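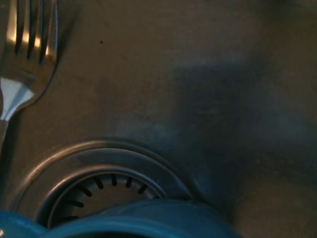 Gray lines on a matte glaze are usually metal, and they are usually taken for scratches. I sell one printed mug through a pre-order page, and since the July batch went out most of the mail I get about it concerns marks on the inside wall. The marks are thin, dull gray, and a few millimeters to a few centimeters long. They run in the direction a spoon travels. Anyone can see where the metal comes from by looking at what shares a sink with a mug: a stainless basin with smudges and water marks on it, a fork lying on the bottom, tines bare. Both of those are softer than a fired glaze. When steel drags across a surface with enough fine texture, a little of the steel stays behind, the way graphite stays behind on paper.

The trade name for it is metal marking. It is separate from a scratch, and the difference matters when you're deciding whether to refund someone. A scratch has removed glaze. A metal mark has added something on top of the glaze, and in most cases it can be taken off again. A fingernail will catch on a deep scratch and will slide over a metal mark.

Some background on the batch. The blanks are from Plellholm, 11 oz stoneware, with their satin white inside and out. The print is a one-color decal, black, applied and fired by Trarkent. I ordered 500 and shipped 458. The other mugs were held back for pinholes, decal creases, a few handles that sat off vertical, and the handful I kept for testing. None were held back for marks, because at inspection there were none. They had never met a spoon.

I sent a short form to everyone who bought one and got 103 back. The form asked whether there were gray marks inside, whether the mug goes in the dishwasher, and what the owner stirs with. I'm not going to publish percentages from a self-selected group of people who were mostly already annoyed. What I took from it was that dishwasher use made no difference that I could see, and that nearly all the marks were reported low on the inside wall and across the floor of the mug. That fits stirring. It doesn't fit the dishwasher rack, which I had suspected first, and which would have put marks on the rim.

Bench test

I clamped a mug from the batch to a turntable and hung a stainless teaspoon in it from a pivoted arm, so that the tip of the bowl rested on the floor with only the spoon's own weight on it. The mug was filled with room-temperature water to two fingers below the rim. I ran it for 2,000 turns and stopped a few times to empty it, dry it and look. For comparison I did the same with a gloss white mug from the same maker.

The satin mug had visible marking at the first stop. By the end there was a continuous gray ring on the floor, darker on one side where the floor isn't quite flat. The gloss mug had a faint ring at the end that I could only find by tilting it under the desk lamp.

Then I repeated the satin run dry, with no water. It got much darker, much faster. I stopped early. Very few people stir an empty mug, but plenty of people put a wet spoon back in one and leave it to rattle on the way to the kitchen.

I don't have a way to measure force at the spoon tip, and a person stirring sugar presses harder than a hanging spoon does. Treat the test as a ranking of two glazes. It gives no service life.

Why satin does it

A satin or matte surface scatters light by being rough at a very small scale. In many matte glazes the roughness is crystals that grew during cooling. Those crystals are hard, and they stand slightly above the glass around them. They act like a fine file. A gloss glaze has nothing for the metal to catch on, at least until it has been worn or etched.

Cooling speed changes the size of the crystals, so two kiln loads of the same glaze can mark differently. I asked Plellholm whether my order was fired in a single load. It was fired in two. They don't record which mug came from which, and neither did I. Next time I'll ask for the cartons to be labeled by load, which costs nothing.

Removal

What worked on the test mugs, in the order I tried it:

Dish soap and a sponge did nothing.

Baking soda paste lightened the ring after a long rub. It did not clear it.

A powdered cleanser with oxalic acid, mixed to a paste, left for one minute and wiped with a soft cloth, cleared the ring completely on the first pass. Rinse well, then wash normally. Follow the label, wear gloves, and don't use it on the outside over the decal. I haven't tested it there, and I don't want to learn the result from a customer's mug.

A melamine sponge took off the lighter marks and left a patch that looks a bit shinier than the rest when it's held to the light. I'd skip it on satin.

After cleaning, the marks come back at the same rate. Cleaning removes the metal and leaves the texture alone.

What changes in the next batch

The outside stays satin. The print sits better on it and reads well under kitchen lights, and I've had no complaints about the outside. The inside goes to a clear-over-white gloss. Plellholm can do this as a pour on the inside before the outside is sprayed. There's an upcharge per piece, and I'm going to absorb half of it. The line where the two glazes meet will fall just inside the rim. On the sample it is visible as a slight change in sheen and can't be felt with the lip.

I looked at moving the whole job to Hirnden, who offer a gloss liner as standard. Their minimum is higher than my order and their mug is a different shape, so the artwork would need to be redrawn for the taper. That is more work than changing a liner.

The product page now says that the July mugs may show gray lines from cutlery and that the lines can be cleaned off, with the method. It should have said that from the start. If you have one and the cleanser doesn't shift the marks, send me a photo taken with the light coming from the side. If it's a true scratch, or if the glaze has gone rough to the touch, I'll replace the mug from the next batch.

Still on the list: the same turntable run with a wooden stirrer as a control, and a second stainless spoon of a different make. Spoons vary more than I expected in how rough the edge of the bowl is. The one I used is smooth.

Posted 2024-12-08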